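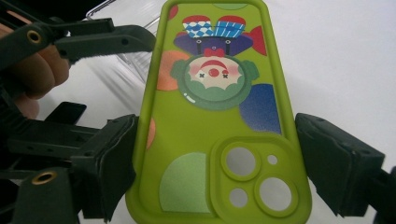 Green clown case, printed side, clown upside down. Sample 11.

31st March

Print check on the silicone phone cases, second sitting. Wumpini wants the whole box looked over before anything goes back to Ollden, so I have spent my morning with a clown.

It's the lime-green one. Pale face, red nose, X's for eyes, sage ruffle all the way round the head. I logged it in February as "clown, smiling" and Senyo has since written "is he?" beside it in pencil. Fair question. With the case the wrong way up the mouth is a frown and the little red bow sits over his face like a hat he didn't choose. Entry amended to "clown, orientation dependent."

Notes on the print itself:

The diamonds and stripes at the foot of the figure are blue and white, with a red band on each half. I had them down as trousers. Wumpini says shoes. Senyo says bloomers and will not be moved. The log now says "lower garment."

The purple part has two small white dots with dark pupils. Buttons, I suppose, though they look back at you. Left as "dots, purple area" until one of us feels braver.

White highlight on the edge of the ruffle: I nearly failed the case for this. Took it for a scratch, went for the cloth, then remembered that cartoonists do this sort of thing on purpose. Please nobody else rub it.

Colored circles on the background: leave out of the defect count. The ones tucked behind the clown are meant to be tucked behind the clown. I had flagged 2 as misprints in February and would like that forgotten.

Finish is matte, rims thick and rounded. Senyo prefers the Plokesier blanks for feel. I have no view on feel before lunch.

To do:
Thumb rub test on the red nose, 64 strokes, same thumb throughout (mine, apparently).
Ask Ollden which way up their artwork file is supposed to go.
Find sample 10. It was on the Wason shelf with the tape guns and now only the tape guns are there.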